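Speaker notes, Teltano build talk
Retno Kwok
Slot is 30 minutes, stop at the fixture slide if running over.

Opening. State the task: an arm in a shared workshop that services a desktop tower with its side panel off. Memory first. Graphics card later, if time allows in July.

Slide 2, the cell. Tower lies on its side on a ribbed aluminum table. Point out that the ribs set where everything else can go. Arm comes in from overhead, so the case walls limit the wrist before they limit the reach. The controller is called Pillai in the code. Say this early, the name shows up in every log.

Slide 3, calibration. First version used one reference point on the table and drifted. Current version touches 4 points on the case chassis. Repeat before each run. Mention the 200 log lines per run and move on.

Slide 4, cables. Longest part of the talk. The drive cables are soft, they move, and the planner treats them as a solid block. Crude, but the arm keeps clear. Expect a question on force sensing. Answer: wrist only, threshold set low.

Slide 5, fixture plate. Gray, 3D-printed, sits beside the tower. Open-topped square holders, slotted rails, T-shaped post in the middle. Revision 2 of the print. The first one warped at the corners and was scrapped. File is in the Nudico folder. 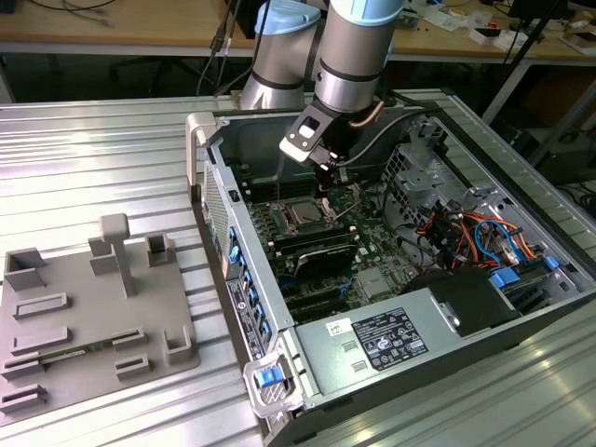

Slide 6, approach path. Vertical descent only once the fingers are below the top of the case. No sideways moves at that depth. Retract fully before changing target. This costs cycle time and I have left it that way.

Open items: seating check for memory, latch release, new finger pads. Ellier branch has the latch code, untested.

Questions. Leave the approach path slide up.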